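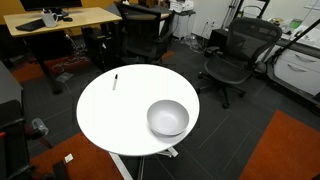

White bowl and a black marker on a round table.

Labeling Your Freezer Food So You'll Eat It

23 Jan 2021

For years I froze leftovers with big plans and then threw them out in May, when I defrosted the thing and found 11 gray lumps I couldn't name. Chili? Bolognese? One of them was plum jam! So I came up with a system, and it's cheap and a bit boring and I love it.

What you need: a permanent marker, a roll of masking tape, some freezer bags or tubs, and a sheet of paper for the freezer door.

1. Let the food cool. I spread soup out in a wide bowl so it loses heat faster, and it goes in the freezer well inside two hours.

2. Write the label first. Ink won't take on a cold, damp tub (ask me how I know). Tear off a strip of tape, write on it flat on the table, then stick it on while the tub is still dry.

3. Put three things on it: what it is, how many servings, and the date. Be specific – "soup" is no help at all, "lentil soup, mild, 2" is great. If it needs something later, like cream or pasta, I add that too.

4. Freeze bags flat. Squeeze the air out, lay them on a baking sheet for a night, then stand them up like books with the label along the top edge.

5. Add it to the list on the door. Cross it off when you take it out. My other half forgets this one, and we get by.

For baked dishes I also write the reheating instructions right on the tape. My lasagna says "225 F to keep warm, 350 to heat, foil on, 60 min from thawed" and that has saved me a lot of scrolling with sticky fingers.

A few odds and ends. Masking tape peels off clean if you pull it before washing, and painter's tape works too, though mine curled at the corners. Fancy freezer labels are fine but I ran out in a week. Keep the marker in the kitchen drawer and guard it with your life – mine is on a string now.

Next time I'll go through how I freeze herbs in oil, which got messy.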